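The Handle

Tatiana Urban came back to Drelthorpe with two grippers in her suitcase and no sleep. One was the Rolix, which had a black band around its body and was heavy for its size. The other was the Posel, lighter and cheaper, and Ľudovít Vaněk loved it because he had argued for buying it.

"We will not touch the real ones yet," she said. "First the simulation. Same arm, same kitchen, same pan."

"The Posel will win," said Ľudovít.

"Then you have nothing to fear."

They ran the trials in the small room behind the stairs, where the heating was either off or too strong. Lenka Štefanec had built the kitchen in August, when everybody else was at the lake. She had given it a white brick wall, and a whisk in a holder that no program would ever ask for. When Tatiana once asked why, Lenka answered that her grandmother had kept one in the same place. After this, Tatiana didn't ask about the bottle on the shelf.

The Posel went first. It took the handle well but let it turn, and in the virtual kitchen the pan leaned over slowly, like a man falling asleep on a train. Ľudovít changed the friction. He changed it again. By midnight he had started 1572 trials, and he was no longer speaking to the screen in a polite way.

"You are teaching the pan to forgive you," Lenka said from the door. She had her coat on. "Old Hrubý would throw you out for that."

Ľubomír Hrubý had been their teacher, and he had been dead for 4 years. Ľudovít put the friction back where it was.

Tatiana loaded the Rolix without a word. She did not want to win, or she wanted it less than she had on the plane. She thought of the letter from Fodor in her bag, offering her a place in another city, with a laboratory of 20 people and a window. She had not told them. She set the approach a little lower, with the fingers pointing down, and pressed the key.

The arm bent over the stove and the fingers closed. Ľudovít pulled his chair next to hers, and Lenka took off her coat again — she had missed the last bus anyway. "Don't lift it yet," he said, and his voice was almost kind. "Leave it there for a minute. I want to look at it."

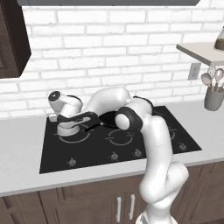
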